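Home News Projects People Contact
Search this site Go

Filed under: Robots & Learning Systems

The mouse goes on the mat. Again.

June 2023

Jordan Nuttall has now tidied the same desk more often than anyone in the history of Stomesico, and it still isn't tidy, seeing as the job calls for messing it up again between takes. The Hulme project is gathering hand-held gripper examples of small desk chores, and the current one is putting a computer mouse on its mat. The count stands at 1,366 recordings kept out of 2,559 attempted. 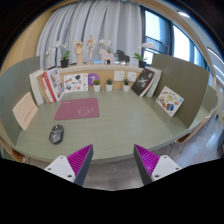

The rejects are mostly our own fault. People rush, or they fidget with the grip halfway through, and the model has no way of knowing that a fidget isn't part of the job — it will learn your bad habits with great enthusiasm. Nusrat Herath's rule is to start every take with the fingers open and to move as if carrying soup. Around 65 takes is a decent session before the wrist complains.

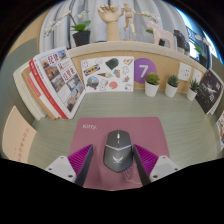

Fingers open either side of the mouse, desk seven.

Leanne Cheetham would like more variety in where the mouse begins, please, as too many of us favour the same comfortable spot. Left-handers are especially welcome. Labelling moves over to Man-sik Pyo in September, and the colour codes for failed grasps stay as they are until then. See Jordan for a turn on the gripper.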